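Setting up a grasp check in Drunico with the Tolby hand

Applies to Drunico desktop with the Tolby hand pack installed. Licence level: standard or higher. The trial licence loads the arm but will not save grasp records.

Drunico is the simulation package sold by Skerkalau alongside its bench arms. The hand pack is a separate purchase. It adds the parallel gripper model, a contact solver and a set of test parts in plain colours. This page covers a single grasp check from an empty workspace to a saved record. It does not cover conveyor tracking or the Boiko bridge, which have their own pages.

Before you start

Close any other program using the graphics card. Drunico will run beside a browser, but the solver drops steps when memory is short and the log does not always flag it. Set your project folder to a local drive. Network folders work for reading parts and are unreliable for writing records.

1. Create the workspace

Open File, New, Blank workspace. Do not choose Bench workspace. The bench version adds a table and two walls, and each of them is a collision body the planner has to check. For a grasp check you want the arm and the part only. Leave the background on the default grey.

2. Load the arm

From the Models panel, add the seven-axis arm and set the mounting to Inverted. The base will sit above the default view. Set the base height to 900 mm. If the arm appears folded into itself, press Home once and wait for the joint readout to settle.

3. Attach the hand

Select the last link, then Attach, Tolby hand. Check the flange offset in the Properties panel. Older project files carry over the offset from the previous hand, and the fingers will close short of the part. Set maximum opening to 80 mm and leave the finger pads on Standard.

4. Place the part

Add a test block and colour it something that stands out from the white shells. Purple or orange is fine. Turn gravity off for the part until the fingers are closed. With gravity on and no table it leaves the workspace as soon as you press Run.

5. Set the approach

Use a straight vertical approach with a 200 mm stand-off. Slow the last stage to the lowest preset. Set solver steps to 300 for the first run. You can raise the number later, but a low count shows gross errors sooner.

6. Run and inspect

Press Run. When the fingers stop, pause the clock and orbit the view until the part is clear of the hand housing. Turn on contact markers and confirm that both pads report a force. If only one does, the part is off centre and should be moved along the finger axis. Small jagged edges on the shells are a display matter and do not affect the solver. Smoothing can be raised under View, Quality.
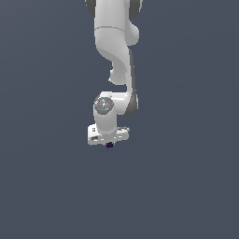 Gunther Fuchs writes that on his installation the contact markers stayed on one pad until he deleted the old offset and attached the hand again, and that editing the number in Properties made no difference. He would also like the hand pack to include a soft pad model at the current price.

The offset fault can be reproduced with project files made before the September update. Detach the hand, save, reopen the file and repeat step 3. Soft pads are sold as an add-on and need the full licence.

7. Save the record

Turn gravity back on for the part and restart the clock. If the part slips, go back to step 5 and check the closing force. If it holds, choose Record, Save grasp. The record stores joint angles, pad forces and the part pose in a single file, which the arm controller can read without conversion.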